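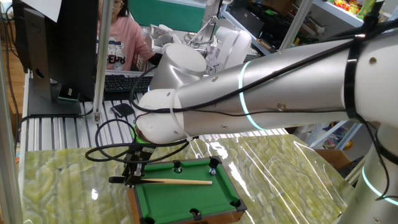

Why do so many pub pool tables play slowly?
Most of the time the cloth is dirty. Chalk and dust work their way into the nap, drinks get spilled and dabbed at with a bar towel, and the ball has to push through all of it on its way to the pocket.

That was the first thing Marietjie Makhubela told me when I went to see her workshop, and she said it while lying on her back under a table with a torch in her mouth, so I had to ask her to repeat it. She has been re-covering and levelling tables for 28 years. Her father did the same job before her, out of the same van for part of that time, and she still uses his tack hammer.

The firm is called Kedeck and it has two rooms behind a tyre shop. The front room holds slates, stacked on edge against the wall with strips of old carpet between them. The back room is for cloth, rubber and rails. A kettle sits on the windowsill and there is one good chair, which belongs to the dog.

Small tables are a growing part of the work. A full-size snooker table needs a large room, and few people have one to spare. A seven-foot pool table will go in a garage. Below that come the tabletop sets, which people buy for children and then play on themselves. Makhubela used to turn those away. She takes them now if the frame is sound.

"The little ones are harder," she said. "A small lump on a big table, you might play all night and never find it. On a little one every ball goes over it."

She showed me how she checks a bed. A long spirit level comes first, laid in both directions and then corner to corner. After that she rolls a ball, very gently, from one end to the other and watches the last part of the roll. A ball moving fast will hide a slope. A ball that has nearly stopped will show it. She does this before the old cloth comes off and again after the new one goes on, and if the two rolls disagree she starts looking for a tack head or a crumb of old glue.

Cloth comes in two main kinds. Napped cloth has a pile that lies in one direction, like velvet, and it must be brushed that way, from the baulk end to the top. Brush it the other way and the pile stands up. Smooth cloth, which players often call speed cloth, has no pile to speak of and is wiped or vacuumed. It is faster, it shows chalk marks sooner, and it wears through at the spot where the balls are racked. Pubs tend to choose napped cloth, as it puts up with more.

Ntombi Mabuza runs a pub called the Falcão with her brother, and their table is one of the busiest on Kedeck's list. She has it re-covered every April. She used to leave it until there was a tear.

"I thought it was a waste of money," she said. "Then we had a team come from across town for a match and they were rude about it. They were right, too. You could see where everybody breaks from. There was a shiny patch you could have done your hair in."

The Falcão table now gets brushed each morning before opening. Drinks are banned from the rails, a rule that is followed by most of the customers until nine at night. Mabuza keeps a clean white cloth behind the bar for spills and presses it down flat without rubbing. She learned that from a stain near the middle pocket, which was cider and which spread a good deal further once somebody scrubbed at it.

Cues suffer as well. Maximiliano Sarmiento repairs them at a bench in his spare bedroom and says that the usual trouble is heat. People leave a cue in a car, or lean it against a wall beside a radiator, and the shaft takes on a bend. He rolls each one along a flat board when it arrives and marks the high side in pencil. A slight bend he will leave alone. A bad one means a new shaft, and the owner has to decide whether the cue is worth it.

Tips are a simpler job. He cuts off the old one, sands the end of the ferrule flat, glues on the new tip and leaves it overnight in a clamp. Then it is shaped to a dome and roughed up so that it holds chalk. He charges 4 pounds more for short children's cues than for full-length ones, and gets complaints about it. The short ones often have a screw-on end that has to be taken apart first.

I asked all three what a person should look for in a second-hand table. Mabuza said legs. She once bought one with a leg that had been propped on beer mats for so long that the mats had to be cut away. Sarmiento said to look at the cushions, and to press them with a thumb along their full length. Rubber that has gone hard gives a dull knock when a ball meets it, and replacing all six lengths can cost more than the table did.

Makhubela wanted to know where it had been stored. A slate bed will survive a shed, but a bed made of board will take up damp and swell, and there is little to be done afterwards. She has a board bed in the yard at the moment with herbs growing on it.

Before I left she finished the table she had been under. The new cloth was pulled over the end, tacked in the middle and worked outwards to each corner, with a tug and a look between every tack. The pockets took longest. She slit the cloth in each one, folded the strips down and trimmed them with a knife that she changes the blade of several times a day. Then she rolled the ball again. It ran down the middle of the bed, slowed, and came to rest without turning. She picked it up and did it from the other end.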